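The Last Bus to Triltport

Missed it. Of course. Bag half zipped, one shoe untied, and the 4 o'clock already past the feed store with its blinker on. The woman at the Gristgate depot window didn't look up. Next one's at nine, she said. Maybe.

So I walked. Twelve miles to the ferry if you take the river road, less if you cut across Utden, but no one cuts across Utden in May, the fields are soup.

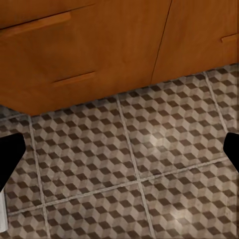
I had my mother's letter in my coat. 241 words, I'd counted them on the train, twice. She never wrote that much in her life. Mostly about the boat. Sell it, keep it, sink it, she didnt care, only somebody had to come and sign before the harbor office closed. And then at the bottom, smaller: your father left you something too, don't ask me what.

Rain by the grain silos. Not hard. Enough.

A truck slowed. Obeidat Produce on the door, smelled like onions even from the road. The driver leaned over and shouted where to. Triltport, I shouted. He thought about it for so long I started walking again. Then he honked. 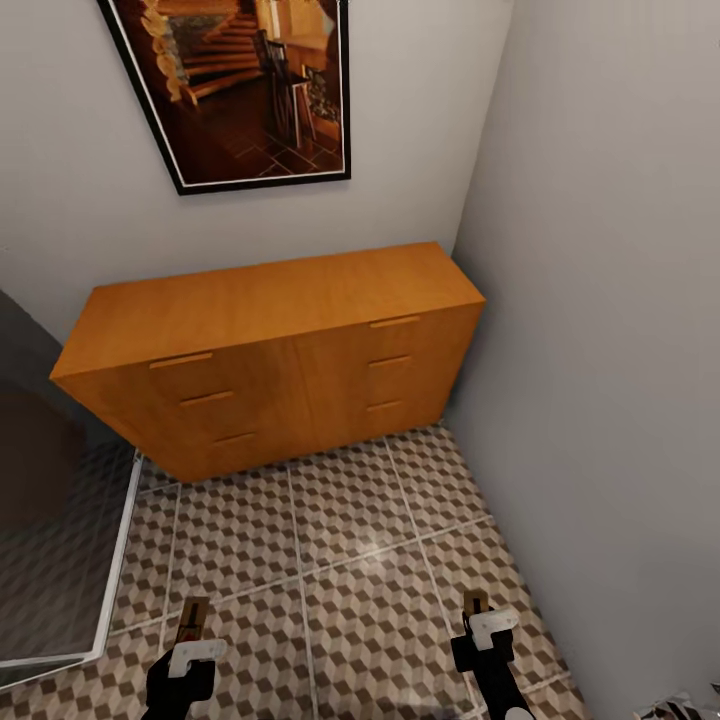
We didn't talk much. He had the ball game on, low, all static. Bottom of the sixth, then the bridge, then nothing but hiss. He asked was I going home. I said sort of. He said there's no sort of, and then looked sorry he'd said it, and gave me an orange.

The harbor light came up over the hill. I could see the masts. Tried to pick out ours and couldn't, they all looked the same, they never used to look teh same.

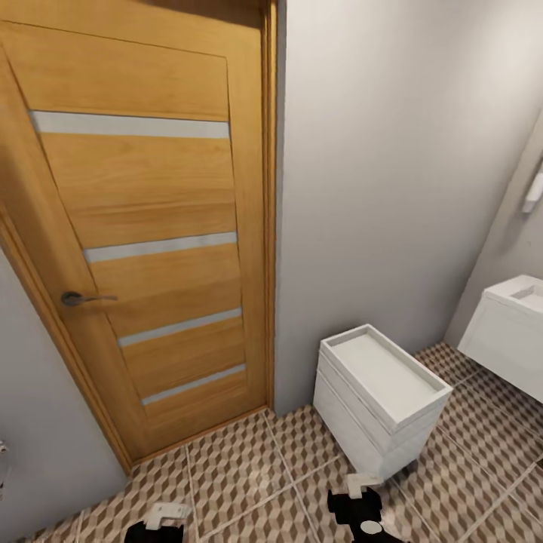 A door with four frosted strips.

Ran the last part. Down the steps, past the ice house, peel still in my fist.
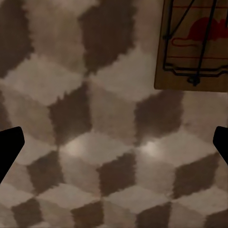 PART TWO: THE HARBOR OFFICE

Closed. A light on in back, though, so I knocked until my knuckles stung. A man came with a sandwich. Berth 541, I said, before he could say anything. He chewed. He went and got a key.

"You took your time," he said.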